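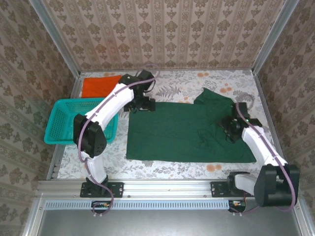

3.2 Why we stopped treating folding as one task

When I started on the Pikville laundry diaries I had a single code for folding, and it lasted until lunch on a Thursday. People write "folded the tops" as if that were one thing, and then two lines down they tell you the T-shirts took no time and the sweatshirts got left on a chair. So I went back through all 3,848 diary entries and split the code into spreading, squaring up, sleeves, and the fold itself. It was slow going (I did it in batches of 200, mostly in April, mostly with tea), but I'd do it again.

Spreading is the part I had badly underrated. In the Stovell households it shows up over and over as its own little chore, with its own complaints - the table is too small, the cloth slides, the cat is on it. Thirty seconds of smoothing doesn't sound like much, but our diary keepers clearly felt it, and a good many of them skipped it for anything they'd only wear at home.
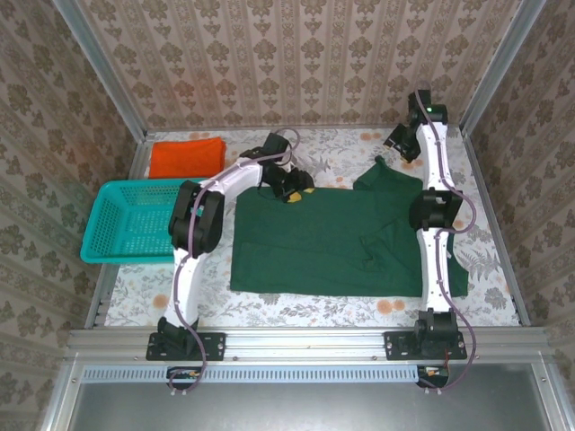 Figure 4. Dark green garment spread on a flowered tabletop, body laid roughly flat.

Sleeves got the most ink by a long way. Our Oei coding sheet asks where each sleeve is at the moment the body of the garment counts as flat, and the answer is very often "somewhere else." The green top in Figure 4 is a nice case of it: the body makes a rough rectangle while one sleeve runs up toward the back of the table, and the creases are mostly in the right half. I'd code that as spread but not squared, with sleeves open. My first coding sheet would have called it "flat" and moved on, and I'd have lost the very thing people were grumbling about!

The Drusetti sheet we used for the follow-up has a separate line for each sleeve, left and right, plus a box for creases. Coders hated it for the first 30 entries or so and then got quick. Agreement on the body of the garment was already fine under the old scheme, and sleeves are where the new one earns its keep - I come back to towels in 3.3, which have no sleeves and their own set of problems.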